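Plalen sit-stand desk: two months in

I've wanted a standing desk for years and kept talking myself out of it – too big, too pricey, too wobbly. Then Ascombe put the small Plalen on sale in September and I caved. So glad I did!

Assembly took me 87 minutes with one hex key, and that includes a break for a sandwich. The motor is quiet enough that I've raised it in the middle of calls. You get 2 memory buttons (I'd have liked a third for my stool), and the height creeps off by a hair now and then, so I re-save mine every few weeks.
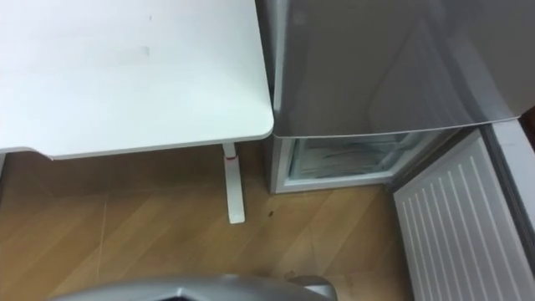 My old Skistitz shook every time I typed, and this one just doesn't, even at full height with a heavy monitor arm clamped on. Cable tray is flimsy, though. I swapped it for a Karabulut one that cost me 17 dollars and holds everything, power brick included. I'd buy the desk again tomorrow.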